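Plumstead open lab night, quick writeup before I forget it all

Posted in: Visits. Filed under: robot club, simulation, student projects

OK so. Wednesday 12/03/2025, Plumstead, the engineering building, side door because the front one was locked. Got there late, parked badly, missed the welcome talk. Coffee was gone. Still glad I went.

For anyone who wasn't following the club page: the student robotics club has been working on a kitchen sim since February. No real kitchen, no real arm, everything runs on the workstations along the back wall. The project is called Brindo. I asked what it stands for and got two different answers, so I'm leaving that alone.

Setup. You sit down, get a game controller, get one arm in one kitchen. Stove, counters, cabinets, microwave, the usual. You get a task on a card. Then you drive. Every run gets saved, and the club uses the good ones to train a policy that's supposed to do the same task without you. Shirin Talebi ran the driving table and was very patient with people who pushed both sticks at once (me).

My card said "stove to counter, return to start." Sounds like nothing. Took me eleven minutes. The arm bends in places you forget about, so you're watching the gripper and meanwhile the elbow is heading for the cabinets. The trick according to Shirin is to park next to the cooktop first, get the gripper up high, and only then start thinking about the target.

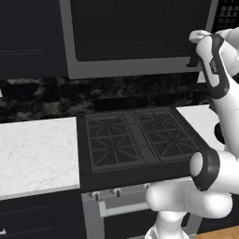

Nima Farahani says parking first is a bad habit and he wants it out of the card instructions before spring. His argument, as he gave it to the whole table: if every saved run begins with the same careful pause by the stove, the policy learns the pause, and then you get an arm that sits there being polite. He'd rather have messy starts from all over the room.

Shirin didn't agree. Her point was that beginners who start messy mostly produce runs that get thrown out, so what's the gain. This went on for a while. I liked it, it was the best part of the evening, people put their phones away. They settled on trying half and half next session, I think. Didn't hear the end becuase somebody was asking me to move my chair.

Numbers from the sheet taped by the door: 54 runs saved before the open night, 94 by the time they shut the machines down. How many of the new ones are usable they'll know after review. Mine is in there. Sorry.

Other stuff in the room:

Shahbazi table. That's the scoring script, named after a street as far as I could tell. It reads a saved run and marks it for time, bumps, and how close you finished to the start pose. Bumps cost more than time. Somebody had scored a run of pure flailing and it came out higher than you'd want, so they were fixing the weights live with a crowd watching. Brave.

Jirnedell table. Scene editing. Swap the counter stone, swap cabinet color, shift the small appliances, save as a new kitchen. The idea is that the policy shouldn't fall apart when the toaster moves. I spent too long here. Made a terrible all-green kitchen, they let me keep it on the shared drive.

Then back to the driving table for the second card, which was the pan one. Stove on one side, pan over on the right hand counter, toaster right behind it, so not much room if you come in too far. My plan was go high over the grates, then right, then down. In practice I kept losing track of depth. From the view I had, the gripper looked like it was over the pan when it was still way back by the stove. You can switch views with the shoulder button, which I learned after my turn. 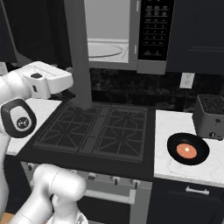 Brindo kitchen, pan task. Arm at the left of the cooktop, pan on the right counter.

Two tries each on that card. First try I timed out. Second try I clipped something, the screen beeped, Shahbazi gave me an 11. Out of a hundred. The kid after me did it first go and didn't even look pleased.

What I'd change: put the view button on the card. Bigger print on the cards in general. And a sign at the side door, I wasn't the only one walking laps around the building in the dark.

Questions I didn't get to ask. Do they ever throw out a run that scored fine but looked weird? Who decides? And is there a plan to try any of this on a real arm, or is it sim all the way? If anyone from the club reads this, comments are open.

Practical: free, no signup, kids OK if they can hold a controller. Budget more than an hour, the line for the driving table gets long and it's the one you want. Parking behind the building is better than on the street. Bring your own coffee.

Next session isn't posted yet. I'll add the date up top when they put it on the club page. Want another go at that pan.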